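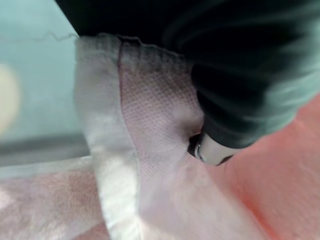
by Wing-yan Yen
Filed under: Sewing, Slow Projects
12 comments

So I finally finished the coat muslin. If you've been reading since the fall you know this has been hanging over me since I found that pattern in the free bin at the library sale, and a few of you (hi, Mom) have been asking where it went. It went in a bag behind the bedroom door, is where it went. But it's out now and I have opinions!

For anybody new: a muslin is a practice version of the thing you want to sew. You make it in cheap fabric, you put it on, you look in the mirror, you say a bad word, you fix it. Then you take what you learned and cut into the good stuff. I skipped this step for years and years. My first coat had sleeves that let me drive or hug people but never both in one day, and I wore it for two winters anyway out of pure stubbornness.

The good stuff this time is a gray-green wool I bought in Harkanstead when my sister and I took the train up. There's a shop near the station that sells ends of bolts, and it's run by a woman who will not let you touch anything until you tell her what you're making. I said a coat. She asked what kind of coat. I said a long one. She gave me a look I have not recovered from, and then she pulled this wool out from under the table and I was done for. I paid 68 dollars for the whole piece, which is more than I have ever spent on fabric in one go, and I carried it home on my lap like a cat.

So no, I was not going to wing it.

I usually make my muslins out of old bedsheets, but I'd used up the last of them on curtains for the back room. A couple of people in the comments last time said to try non-woven stuff instead, the kind sold on a roll for tracing patterns, and I'm sorry to report that you were right and I was a snob. You can see your pencil lines through it! You can write notes to yourself all over it ("TAKE THIS IN" and, in one spot, just "no"). It doesn't fray, so you can hack at the seam allowances without a snowstorm of threads on the rug. And it pins together fast.

What it doesn't do is hang like wool. It sort of stands around you. The first time I tried the whole thing on I looked like a lampshade, and I had a real moment of panic before I remembered that a coat in stiff white stuff with no collar is never going to look like a coat. If you try this, judge the fit and leave the looks alone. Check the shoulders, check the back when you reach forward, sit down in it, pretend to dig for your keys. Don't judge the swish. There is no swish.

It also crumples if you so much as glance at it, and the creases stay. I tried a warm iron with a dish towel in between and that helped some. Try it on a scrap first, though. Some of these materials will melt and you'll be scraping your iron with a wooden spoon all evening. Ask me how I know. (Different project, don't ask me how I know.)

Okay, the fitting. I'm narrow in the shoulders and not at all narrow in the hips, and this pattern was drafted for some other lady. The shoulder seam was hanging halfway to my elbow. Fine, a small exaggeration, but it was well off the edge. I pinned out a fold on each side and redrew the armhole, and then of course the sleeve didn't fit the armhole anymore, because everything in a coat is holding hands with everything else. You move one line and four more want to talk to you about it.

I had the sleeve in and out so many times that the edge went soft and fuzzy and started to tear at the pinholes. That's the other thing about the roll stuff, it will only put up with so much. By the end I had tape on it. I cut a fresh sleeve from what was left, and that one went in on the first try, and I sat on the floor and ate a whole sleeve of crackers to celebrate. Sleeve for a sleeve.

The back was harder. You can't see your own back! I've tried the two mirror trick and the phone on the bookshelf trick, and I end up twisting to look and then of course the back is twisted. So I asked my neighbor Hsueh to come over and pin me. She has never sewn anything in her life and she was wonderful. She just stood there and said "there's a lump here" and "why is there a lump here" until there wasn't a lump. I think people who sew have learned to look past lumps. She also said the length made me look like I was about to deliver bad news in an old movie, so I took two inches off the bottom and now I love it.

The pockets I'm still arguing with. The pattern puts them in the side seams, which is fine on a skirt, but on a long coat they end up too far back and you walk around with your elbows out behind you like a chicken. I moved them forward into the front panel on a slant. Then I put my hands in and walked up and down the hall for a while. Better. I want them a bit deeper still, deep enough for a paperback and a pair of gloves, and I want the pocket bags in something that feels nice on cold fingers. I have a piece of flannel left from the pajama project that might just do it.

Speaking of the hall, I should tell you that the cutting table has moved. It used to be in the kitchen, meaning it used to be the kitchen table, and every time I wanted soup I had to roll up a coat. It's now a door on two sawhorses at the end of the hall by the window. I have to turn sideways to get to the bathroom. The light is so good though. I got more done there in one week than in all of last month, and I believe it's mostly because I could leave the thing lying out and walk by it. I'd pass with a basket of laundry and notice the collar was on upside down. I would never have seen that from inside a bag behind the door.

The collar! I forgot to say. It's a big one, the kind you can flip up when the wind comes in off the lake, and it's got an upper and an under piece that look exactly alike until you've sewn them on wrong. Mark them. Mark them in huge letters. The under collar is a touch smaller so that the seam rolls underneath and stays out of sight, and if you swap them the whole thing curls up at you like a stale sandwich.

A few questions from last time, while I'm here.

Somebody asked about interfacing. I'm going with the sew-in kind for the front and the collar. I know the iron-on is quicker, and I've used it plenty, but I've had it bubble on me after a wet winter and I'm not risking it on this wool. It means a lot of hand stitching in front of the TV. I'm looking forward to it, to tell you the truth.

Somebody else wanted to know what I do with my muslins afterward. I keep the good ones! I take them apart at the seams and press the pieces as flat as they'll go, and that becomes my pattern, with all my scribbles on it. They live in big envelopes in the closet. The bad ones get cut up for stuffing, and there's a footstool in my living room that is basically a museum of my mistakes. Very comfortable.

And to the reader in Drerkville who's making her first coat ever and is scared to cut: I'm scared too! I've had this wool since before the clocks changed and I still haven't put scissors to it. I laid it out last night and walked around it. I smoothed it. I put the pieces down and took them up again and turned the back piece around because I thought I might save a little on the length. Then it was past eleven and I have a rule about not cutting when I'm tired (see: the green dress, the one with two left fronts).

So that's where things are. The muslin's done and marked up, the changes are on the pattern, and the lining is on its way, a rusty orange that I picked off a screen and am praying over. I want to wear this by December, when we go to my aunt's, because that house is freezing and she won't hear a word about it. Next post will be cutting and, I hope, the start of the pad stitching, with a better look at the collar once it's in wool.

If you have a favorite way to do bound buttonholes please leave it in the comments. I've read three sets of directions and they all contradict each other. I've got a heap of scraps to practice on and a full pot of tea, so tell me everything.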